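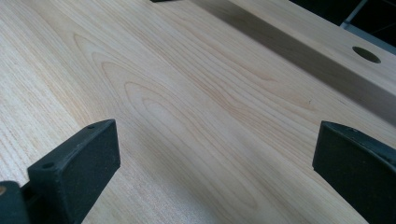
Search this site Go

Posted in July by the course instructor

Unit 4. Impeachment and removal: who decides what

In these notes we compare two stages which students often mix. To impeach means to accuse. To remove means to decide on the accusation. In most presidential systems the two tasks belong to different bodies.

1. Accusation
The lower chamber votes on written articles. In the United States a simple majority is enough. The vote does not take the office away from the person.

2. Trial
The Senate hears the case. Two thirds of the members present must agree for conviction. A second vote, on a ban from future office, is separate and needs only a simple majority.

3. The local case of Ludar
The town charter of Ludar copies this model at small scale. A petition must have 674 valid signatures. The clerk received 857 and rejected 78 of them, so the petition passed to the council. Please read the charter, section on recall, before Monday.

For discussion: should the accusing body also be allowed to call witnesses at the trial? Write one page and bring it on paper.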